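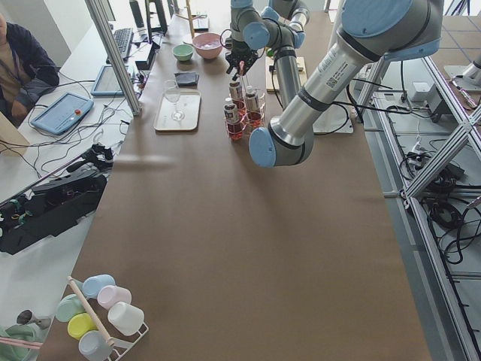 Bình Tạ
November 2021

I promised a few of you a proper thread on what we've been doing to the planner in Grillville, so make yourselves a cup of tea, it's a long one and I do wander. It's all software, I'm afraid, but I think it's the fun kind.

176 likes 11 shares

For anyone new: Podden is our planner for two arms sharing one table. It takes a list of jobs (pick up the glass, fetch a bottle, put the cloth back), works out which arm does which, and hands over paths that shouldn't end with anyone knocking elbows. Most of my year has gone into the elbows.

The old version planned the arms one after the other. Left went first and got a lovely path, then right had to make do with whatever room was left over. It's a perfectly sensible way to start and I'd do it again! But it meant the second arm spent a lot of its time waiting politely for a gap that was never going to be very big.

So since June we've been planning both together, with time as part of the search. Each arm can now give way a little. One swings slightly wide, the other starts a moment later, and the pair of them get through. The search is much bigger, of course, and my first attempt was so slow that I used to start it and go and do the washing-up.

What saved it was a rather humble trick. We plan each arm alone first, look for the stretches where the two paths get too close, and only do the expensive joint search on those stretches. I'm told this is an old idea, and I'm glad it is, as I found three papers on it and pinched the best bit from each.

2 replies

Now, wire racks. I've developed strong feelings about wire racks. If you treat one as a solid box, the planner says you can't reach the bottles in it, full stop. If you model every wire, the collision checker crawls. We ended up with a solid shape for the outside and little marked "doorways" where a gripper is allowed in, each with a direction to come from.

The doorways live in a plain text file next to the rack's model, so you can open it and change the approach angle by hand - no rebuild, no fuss. I was a bit sniffy about this when it was suggested and I've since edited that file more than anybody.

Clear things are the other headache. A wine glass hardly exists as far as a depth camera is concerned: you get some of the rim, a bit of stem if the light is kind, and then the table showing straight through it. Ice is the same trouble in a heap. Our filter used to look at those scraps, decide they were noise and tidily remove them, and then the planner would happily route a forearm through the glass.

We now do it in the opposite order. The colour image gets searched for glassware first, and wherever it finds some, the depth points there are left alone and a whole glass-shaped volume is put in, a little fatter than life. For ice we don't bother with cubes at all. The bowl gets a lid-shaped keep-out above it and the scoop motion is the only one with permission to go through.

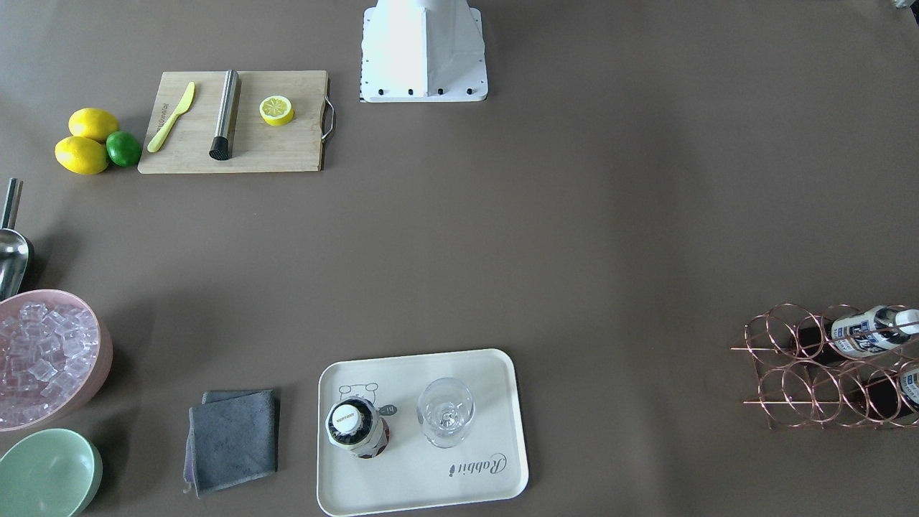
One reply wanted to know why we don't just scan the table once, save the map and plan from that all day, given how slowly the perception side runs. It's a fair question and we did try it! The trouble is that the planner's own work makes the map stale. Move one lemon and you have a ghost lemon where it used to be, and the arms will go all round the houses to avoid it.

What we do keep is a saved map of the things that never move: the tabletop, the robot's base, the stands. Everything else gets an age. When an arm has touched something, or passed close by it, that object's age jumps and it's looked at again before anyone plans near it. Untouched things can stay as they are for a good long while.

The ageing code lives in Aidoo, our little world-model library, and it's around 2 screens long. I'm fonder of it than of things ten times the size. There was a version with proper probabilities in it, and I spent a very happy fortnight on that, and it did no better on our logs, so out it went.

Teltance is the replay viewer, for those who asked. It shows the planned path and the executed one on the same timeline, and you can drag back to the moment a plan was made and see what the planner believed was on the table. If I could keep only one tool I'd keep that one. Nearly every "planner bug" I've chased this autumn was a belief bug once I'd scrubbed back far enough.

Still on the list: handing an object from one arm to the other. Podden treats a handover as two separate jobs that happen to meet, and the meeting point is picked from a fixed set I typed in by hand. It ought to be searched for like everything else. I've got a branch with a first go at it, which compiles, and I'll write that up when it does a bit more than compile.

2 shares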